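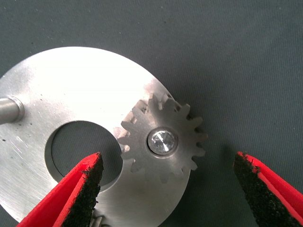

Week 5 handout: Family Routines and Screen Time
Instructor: Haruna Sakai

Reading for Thursday: the Nimri chapter on bedtime. Skim the tables, read the interviews.

Last week = chores. This week = screens, ages 2 to 12. Main source is the Wurnine survey, 328 households, parents filled it in themselves. Keep that in mind. Parents round down.

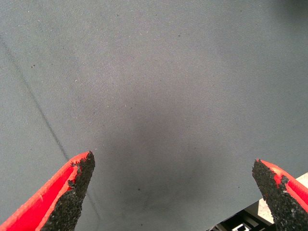
Does a strict daily limit cut down on arguments? Only when the kids knew the limit ahead of time; surprise cutoffs went badly in most of the diaries.

Terms to know: co-viewing, displacement, self-report bias. Displacement = what the screen pushes out (sleep, meals, outdoor play). Not the same as total hours, people mix these up on the midterm evrey year.

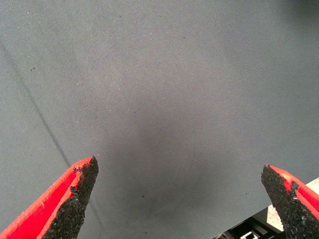

Reading time: 2 min

Plolberg diaries. 35 families, kept notes on evenings only. Younger kids fought the off switch, older ones bargained. Weekends missing, so dont generalize.

Compare with the Asik group, same ages, but parents picked the rule together with the child. Fewer fights reported.
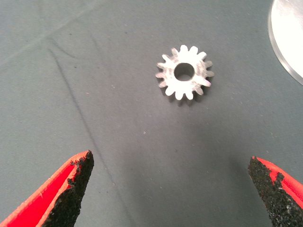

Also shorter fights, going by the parents' notes. Could be the rule, could be the kind of family that signs up. Bring one argument for each side, half a page, handwritten ok.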